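4 缓冲带协议的履约与监督

4.1 研究区与协议文本

Tallano流域上游的保护地役权协议由Drurier保护区管理机构与沿岸土地权利人逐户签订。协议的基本结构较为统一：权利人保留土地所有权及大部分收益权，承诺在河岸线以外50米范围内不新开垦、不施用化学除草剂、不修建永久性构筑物；管理机构按面积支付年度补偿，并承担界桩维护费用。本文共获取有效协议文本48份，其中13份在签订后经过书面修订。修订集中在放牧条款与取水条款，补偿标准条款的改动较少。

协议文本中对“河岸线”的定义前后不一。早期文本采用多年平均水位线，后期文本改用植被上限，即木本植物连续分布的下缘。两种定义在陡岸段差异不大，在Cukex湿地一侧的缓坡段则可能使缓冲带整体向陆地方向移动。由于补偿面积按缓冲带投影面积计算，定义的变更直接影响权利人的收入，也影响可继续利用的草场边界。Kimaro在关于同一流域的土地史研究中已指出这一问题，但其讨论限于产权登记，未涉及履约[14]。

本节以下讨论履约情况的判定、监督成本的分担以及争议处理三个方面。补偿标准是否充分的问题在第5节单独处理。

4.2 履约的操作定义

既有文献对保护地役权“履约”的界定大致分为两类。第一类以行为为准，即核查权利人是否实施了协议所禁止的行为；第二类以结果为准，即考察缓冲带内的植被盖度、土壤侵蚀或水质指标是否达到约定水平。行为标准便于取证，争议较少，但对未列入禁止清单的替代行为缺乏约束。结果标准与保护目标的联系更直接，但权利人需承担其无法控制的因素所造成的风险，例如上游来水减少或病虫害。

Tallano的协议名义上采用行为标准，实际执行中混合了结果标准。年度核查表的前半部分逐条对应禁止行为，后半部分则要求核查员填写植被状况等级，分为良好、一般、退化3级。协议正文并未规定退化等级的法律后果，但管理机构内部的付款规程要求，凡连续两次被评为退化的地块，补偿款须经复核后方可发放。这一规程没有作为附件交给权利人。访谈中，多数权利人知道“复核”的存在，对其触发条件的理解则相当分散：有人认为与牲畜数量有关，有人认为与界桩完好程度有关。

为避免将两种标准混同，本文将履约拆分为两个变量。行为履约为二值变量，核查表前半部分所有条目均未记录违反时取1，否则取0。状态履约为有序变量，直接采用植被状况等级。两个变量分别建模，不作加总。对于核查表缺页或字迹无法辨认的情况，相应观测按缺失处理，不以相邻年份的记录插补。

需要说明的是，核查表的填写质量在不同核查员之间存在差异。部分核查员习惯在备注栏记录具体位置与现象，部分核查员只勾选等级。备注栏信息未进入模型，仅用于对个别异常观测的人工判读。判读由两名编码者独立完成，意见不一致时由第三人裁定，裁定理由随数据一并归档。

4.3 地块特征与控制变量

地块层面的控制变量包括面积、坡度、距最近公路的距离、土地利用类型以及是否与Cukex湿地核心区相邻。坡度由数字高程模型提取，取缓冲带内栅格的中位数。土地利用类型以协议签订时的登记为准，不随时间更新，以避免将协议本身引起的变化计入控制变量。

水文条件采用Mühlbauer指数。该指数以枯水期流量与多年同期流量之比为基础，对断流日数作附加扣减。其优点在于只需要单站日流量序列，适用于上游测站稀疏的情况；缺点在于对灌溉取水与气象干旱不作区分。Tallano上游的取水口多集中在支流汇口附近，汇口以下地块的指数值偏低，其中一部分显然来自取水。为此，模型中加入了地块是否位于取水口下游的虚拟变量，两者的相关系数处于可接受范围，方差膨胀因子未提示严重共线。

权利人层面的变量来自入户问卷，包括家庭劳动力数、非农收入占比、土地取得方式（继承、购买或分配）以及是否参加过协议说明会。问卷由受过训练的当地调查员以当地语言完成，再译为书面文本。土地取得方式一项的回答与登记簿存在少量不一致，主要见于家庭内部分割后未办理变更的地块。对此以登记簿为准，并在稳健性检验中改用问卷回答重新估计。

图4 黑色护套包覆的机械手与浅色木质台面上的半透明蓝色块体
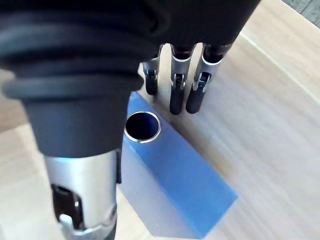

补偿款到账时间也作为控制变量进入模型。按协议约定，款项应在核查完成后的下一个月支付，实际支付时间则因预算下达进度而有所波动。访谈资料显示，权利人对到账延迟的敏感程度高于对金额的敏感程度，尤其是以补偿款购买冬季饲草的家庭。若核查在旱季末进行而款项延至雨季后到账，饲草采购窗口已经错过，缓冲带内放牧的压力随之上升。这一机制意味着付款延迟可能是行为违约的原因，同时违约记录又会触发复核，进一步推迟付款。两者之间存在双向关系，普通回归难以识别。

本文的处理办法是使用预算下达日期作为付款延迟的工具变量。预算下达由上级财政部门统一安排，与单个地块的履约状况无直接联系。排他性约束的主要威胁在于，预算延迟可能同时影响巡护力量的配置，从而改变违约被发现的概率。巡护日志表明，巡护员工资由另一科目列支，预算延迟期间的巡护频次没有明显下降，但燃料费用确有压缩，偏远地块的巡查可能因此减少。据此，模型按距公路的距离分组估计，并单独报告近路组结果。

4.4 监督成本的分担

监督工作由三类主体承担。管理机构的巡护队负责定期巡查与年度核查；村级组织负责界桩的日常看护，并在发现损毁时上报；权利人本身负有通报义务，包括通报第三方在其地块内的砍伐与取水。协议只为第一类主体安排了经费。村级组织的支出由管理机构以实物形式部分补足，如水泥、油漆与铁丝，劳务不计酬。权利人的通报义务没有对应的补偿，也没有未履行的罚则。

这一安排的后果可以从上报记录中观察到。界桩损毁的上报多来自村级组织，第三方取水的上报几乎全部来自巡护队。权利人较少通报邻近地块或外来人员的行为，受访者给出的理由包括关系成本、通报渠道不便以及对处理结果不抱期待。Tumaini Kimaro将此类现象归为“邻里监督的名义化”，认为书面规定的监督义务若缺乏匿名渠道与反馈程序，其作用主要在于满足出资方的文件要求[14]。本文的访谈材料总体支持这一判断，但也发现例外：在Cukex湿地一侧，下游渔户与上游牧户之间存在水量上的直接利害关系，渔户的通报较为积极，通报内容也较为具体。

由此可见，通报行为与利害关系的分布有关，单纯增加培训次数或加大宣传力度的效果有限。管理机构曾在该侧试行由渔户代表参加年度核查的做法，核查时间因此延长，原因在于双方对植被上限的指认常有分歧。分歧记录显示，争点多出现在季节性淹没的草甸。按照后期文本的定义，草甸是否计入缓冲带取决于木本植物下缘的位置，而淹没区内零散生长的灌丛是否构成“连续分布”，协议没有给出间距标准。

4.5 争议处理与协议修订

争议首先由村级组织调解，调解不成的提交保护区管理机构下设的协调会议。协调会议每周四召开，管理机构派员主持，权利人可自行到会或委托他人。会议纪要的格式固定，载明争议地块、争议事项、双方陈述与处理意见，但不载明理由。缺少理由使后续类似争议难以参照，也给编码带来困难。本文在编码时只记录争议事项与处理意见的方向，不推断理由。

经修订的协议中，修订由权利人提出的居多。放牧条款的修订多为在缓冲带外缘划出季节性通道，允许牲畜饮水时通过，并限定通过时段。取水条款的修订则把原先的一律禁止改为按用途区分，生活用水与牲畜饮水予以保留，灌溉取水仍受限制。从修订前后的核查记录看，行为违约的记录有所减少。这一变化不能直接解释为履约改善：原先被记为违约的行为在修订后不再属于禁止范围，即使实际行为完全不变，记录也会减少。

为排除口径变化的影响，本文将修订前的核查记录按修订后的条款重新编码，再与修订后的记录比较。重新编码后差异明显缩小，在放牧条款上仍保留方向一致的差别，在取水条款上不再显著。结果与以下解释相容：季节性通道降低了牲畜饮水的绕行成本，使牧户有条件遵守其余部分的限制；取水条款的修订主要是对既有做法的追认。由于经修订的协议数量有限，且修订由当事人自行申请，选择性问题无法完全消除，上述解释应视为待检验的假设。

状态履约方面，修订与未修订地块之间没有观察到稳定差异。植被状况等级对Mühlbauer指数的反应明显强于对任何协议变量的反应，在取水口下游的地块尤其如此。就现有数据而言，植被等级更多反映水文年景，将其作为付款复核的触发条件，等于把来水风险转移给权利人。若管理机构希望保留状态指标，较为可行的做法是以同一河段的参照地块作相对比较，并将复核规程作为协议附件公开。参照地块的选取需考虑坡度与淹没频率，Drurier保护区内现有的固定样地在缓坡段布设不足，须另行补设。

4.6 数据局限

核查表为行政记录，其覆盖范围受道路通达条件影响，雨季道路中断时部分地块的核查被推迟或合并。合并核查的表格只填写一个日期，无法还原各地块的实际到访时间。本文对合并核查的观测单独标记，剔除后主要系数的符号不变，标准误有所增大。另有少数地块在观测期内发生继承，协议随土地转移，但新权利人未参加说明会，对条款的了解程度与原权利人不同。此类地块数量过少，未作分组估计，仅在附录中列出。

取水口的位置数据来自登记台账，未登记的临时取水口不在其内。实地走访时曾在支流上见到临时管线，但缺乏使用时长的资料，未纳入分析。由此造成的偏误方向取决于临时取水与登记取水的空间相关性。若两者集中于相同河段，则取水口下游虚拟变量的系数会被高估；若临时取水主要发生在无登记取水口的河段，则该系数会被低估。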